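线束这种东西,凡是亲手理过的人都知道它有多烦。它软,会弹,会打卷,端子还专门往别的线圈里钻,你拎起一根,底下跟着起来三根。所以我第一次听说Humau要把Drorkalach套件做成“专门对付软线”的双臂工作站,心里是既高兴又犯嘀咕的:高兴的是终于有人肯碰这一块了,犯嘀咕的是这些年看过太多抓方块、码纸箱的演示,一遇到线就悄悄换了题目。

这套东西在我们Rellimside的工作台上用了一阵子,我想把看法写下来。先把立场摆明:我喜欢它,喜欢到下班以后还会绕过去再看它夹两回。它也有几处让我皱眉头的地方,后面都会讲到。

先说最让我服气的一点,就是它肯用真东西练。套件里带的练习件不搞那种又粗又直、颜色统一的假线,给的就是带端子、带小白插头、带标签的短线束,黑的红的单股线,再加黄绿双绞的一对。单股和双绞放在一起,麻烦立刻就出来了,两种线弯起来的脾气完全两样,双绞的那对总要硬一些,往往是黑线已经服服帖帖,它还翘在那里。能把这三样一起拢进两根手指中间,再带着它们走一段路,在我看来比码一百个纸箱有意思得多!

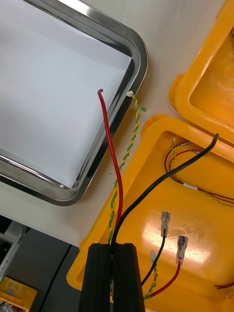 黑线、红线和黄绿双绞线一同夹在两指之间。

夹爪本身我也想多说几句。两根手指,指头方方正正,外表朴素得很,没有仿生手那种五根指头张开的派头。刚拆箱的时候有同事嫌它土,我倒觉得土得有道理。线束车间里要的是夹得住、别把绝缘皮压出印子、坏了十分钟能换上新的,两根手指够用了,多出来的三根指头将来都是维护单上的三行字。Humau在说明书里把换指的步骤写得非常细,连螺丝先松哪颗后松哪颗都有,这种啰嗦我是欢迎的。

再一个是视角。Drorkalach把小相机装在手腕上,夹爪走到哪里就看到哪里,另外还配一路固定机位看全台面。腕上那一路的好处,用过才晓得:线头的朝向、端子是平躺还是侧立,从远处看都是一团,凑近了才分得清。坏处也有,亮面的料盒反光,顶灯一照就是一块白斑,端子要是恰好躺在白斑旁边,画面就不太好认。我试过把顶灯调暗,又试过挪料盒,最后觉得最省事的办法是买一批哑光的料盒,希望Humau下一批出货时能直接配上,别让用户自己去配。
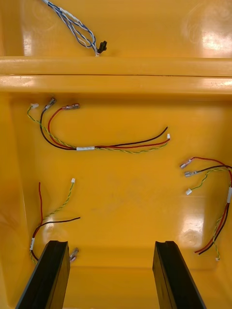

有读者看了我上回写的短评,留言说:这类套件最大的问题在于节拍,熟练工理一捆线用不了几秒,机器在那里瞄来瞄去,老板站在旁边看两分钟就走了,你写得再热闹也没有用。

这条留言我读了好几遍,觉得说得很实在,也不打算硬驳回去。节拍确实慢,现在拿它去跟熟练工比速度,输得很难看。可是我想把账换一种算法。我们这种小批量、多品种的活,真正耗人的地方常常在换型:今天理这一种,下午换那一种,新人要跟着老师傅看半天,老师傅的手也就跟着停了半天。Drorkalach换一种线束,要人带着做25遍示范,做完就可以让它自己试。25遍听上去不少,坐下来一杯茶没凉透也就做完一大半了(我喝茶慢)。示范做完以后存在那里,下个月再来同样的料,调出来接着用,不必再把老师傅从别的工位上叫过来。单看这一条,我就愿意给它留一个工位。

而且慢也分两种。有一种慢是它不知道自己在干什么,停在半空发呆,这种慢最让人泄气;另一种慢是它在调角度,手指偏一点点,再偏一点点,避开旁边那根线再下去。后面这种慢我看得津津有味,像看一个认真的学徒,手生,但路子是对的。Humau的软件每次更新,发呆的时候就少一些,这个变化在台子边上站久了的人是感觉得到的。

再讲摆料。厂家的建议是每盒只放少量线束,捆与捆之间留出空当,给手指下去的地方。一开始我嫌这样太客气了,生产现场哪有这么摆料的?后来自己动手带示范,才明白这个建议的好处在于循序渐进:先让它把分开放的认熟,认熟了再往一处挤,再往后才轮到真正缠在一起的。我见过另外一套系统(名字就不提了),上来就是满满一盒乱线,失败了一整天,失败的样子还回回不同,连该改哪里都看不出来。

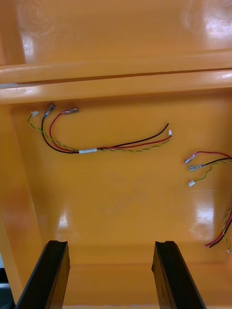 缠在一起的那种,眼下仍是它的弱项,这一点我不替它遮掩。两捆线只要有一处互相勾住,它提起一捆,另一捆就跟着走,它能察觉分量不对,会放下来重来,可是重来的办法还是同一个办法,提起来,放下去,再提起来。人遇到这种情形会拿另一只手按住底下那捆,轻轻一抖就开了。它明明也有两条胳膊,却还没学会一只按、一只抽,看得我恨不得伸手进去替它按一下。我在反馈表里写了满满一段,Humau回复说双臂配合已经在做,我信他们在做,也打算继续催。

数据这一块,我想夸一夸Mensah记录格式。Drorkalach把每一次抓取都按这个格式存下来,腕上画面、固定画面、手指开合、关节位置,时间全对得上。我们这边到写稿的时候攒了823段,翻起来非常顺手,哪一段出了毛病,拖到那一刻,几路画面一起停住,一目了然。以前用别家的东西,画面是画面,日志是日志,对时间要对到眼睛发花。更要紧的是这些记录留在我们自己的硬盘上,想删哪段删哪段,想拿去训练别的模型也随我们。我认为一套学习型设备值不值得买,有一半要看这个:你辛辛苦苦带出来的示范,到头来归谁。

它的台面布置也比较开放,料盒、托盘都没有限定型号,中间放一个垫了白纸的不锈钢盘,两侧摆塑料料盒,就能开工。除了线束,小电机、圆形电路板这一类零碎件也可以摆上去让它练手。硬的和软的混在一个台面上,这正是我们平时干活的样子,配料台上哪有只放一种东西的道理呢。
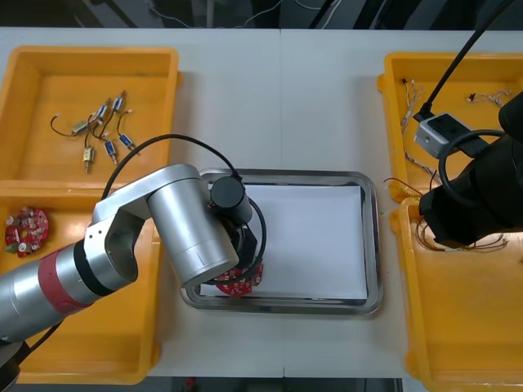 文/Rellimside工艺笔记 一月

硬件兼容也值得一提。左右两条胳膊不必是同一个型号,我们台上这两条外形差得很远,一条银的,一条黑的,套件都接了进去。对我们这种设备一年一年零敲碎打攒起来的地方,这是天大的好消息,总不能为了试一个新东西,把手头还好好的胳膊退掉。标定的过程嘛,第一次要大半个上午,屏幕上的提示又写得过分简洁,有一步只给了一个箭头,我对着那个箭头想了很久。第二次就快了,晚饭前开始,晚饭前做完。

走线是另一件我要抱怨的事。腕部带着相机和夹爪,线缆就得绕着胳膊走一圈,弧留小了扯着,留大了又怕扫到台面上的东西。我们现在用扎带分几处固定,每次换夹爪都要剪掉重扎。Humau如果肯出一套卡扣式的线夹,哪怕单独卖,我第一个下单。一个专门理线的产品,自己身上的线还得靠用户来理,这事我跟他们的售后讲过,对方也笑了。

价格方面,我不便替厂家报数,各家谈下来的条件也不一样。我的意见是先租后买。租的这段时间别急着上产线,找一种你最熟、最头疼的线束,从头带示范,自己带,别让厂家工程师代劳。带到第十几遍的时候你会开始留意自己的手是怎么动的,先捏哪里,后转哪里,什么时候松一点劲,这些东西我做了这么多年从来没细想过,倒是为了教它才一样一样看清楚的。有几个动作我后来写进了新人的作业指导书,新人说比原来那版好懂。

至于该不该现在就进场,我和车间里几位同事到今天还没有谈拢。有人主张再等一代,等双臂配合成熟了,换型的示范次数再降一降,那时候买最划算。我倾向于早一点上手,软线这道题反正躲不过去,早点攒示范、早点摸清自家料的脾气,等下一代出来,手里大约已经有100种料的记录可以直接往里喂了。Mensah格式是公开的,旧记录能接着用,这给了我不少底气。

下个月我准备试蓝白条纹的那种细线,插头更小,也更容易弹开。Drorkalach能做到什么地步,我心里没有数,不过料盒已经腾好了,示范的时间也排在了早上八点,趁台子还没有人跟我抢。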